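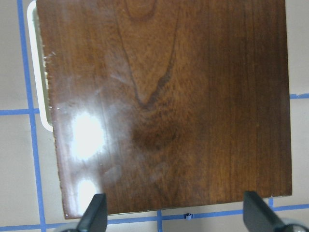
深色木盒的旧漆面是否需要全部打磨重做？无需全部重做，漆层完整的部位以清洁和薄涂护理蜡为主，仅对边缘缺损处作局部修补。

深色小型木柜保养与收纳课题报告
项目名称：Hilum木器养护小组课题
日期：22/6/26

一、课题背景
本课题以一件带抽屉的深棕色木柜为对象，研究小型旧木器的表面养护及抽屉再利用。柜体漆面光亮，呈红褐色，木纹清晰。木柜购自Rorkik旧货店，价格50元，课题经费上限为2000元。

二、工作安排
养护工作分5个阶段进行，依次为除尘、检查、补色、上蜡和抽屉调试。作业前，台面须铺设牛皮纸，并以蓝色胶带划分方格，便于记录木柜的摆放位置。
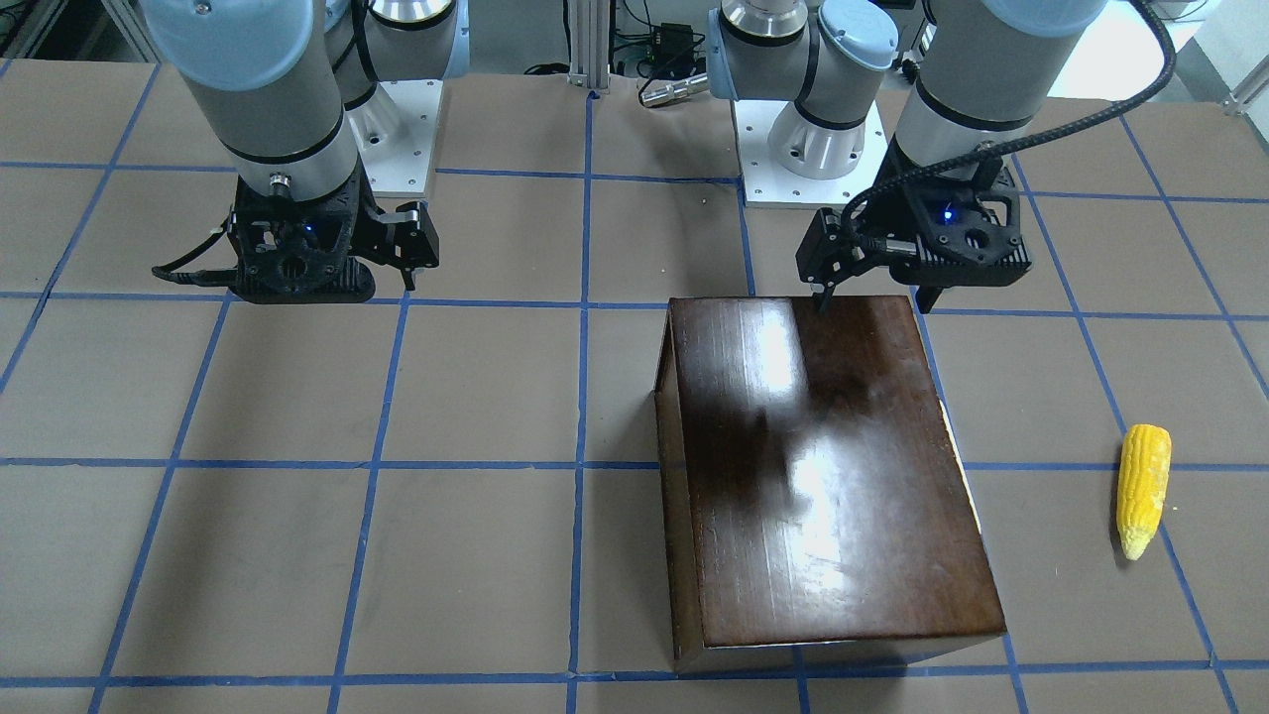

各阶段结束后，组员应填写记录表，注明所用材料、用量及静置时间。补色膏须先在废木料上试色，待颜色稳定后方可用于柜体。

三、中期意见
中期汇报时，课题组说明了护理蜡的选用依据，并就抽屉滑动的顺畅程度征求意见。
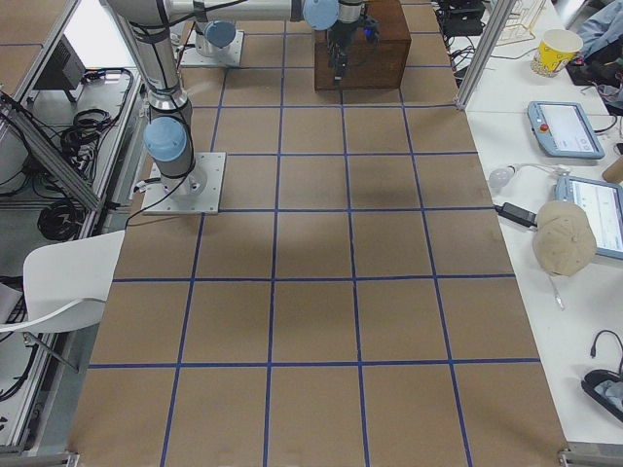
Lomeo认为，抽屉内壁为浅色素木，不宜与柜面使用同一种蜡，以免染色，建议滑轨部位仅涂少量无色石蜡。课题组采纳了该意见，并相应修订了第5阶段的操作要求。

四、抽屉收纳
抽屉拟用于存放玩具食物等轻小物品，黄色玩具玉米即为收纳物之一。放置时应靠近内侧。
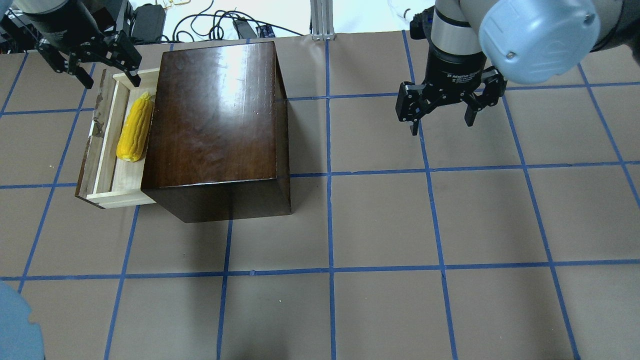
较重的物品不列入收纳范围。抽屉外缘木色灰褐，课题组决定保留原貌，不作漂白处理。

五、经费与后续工作
材料及工具支出合计953元，余款退回课题账户。漆面缺损处的补色效果将于下学期复查，复查记录附于本报告之后。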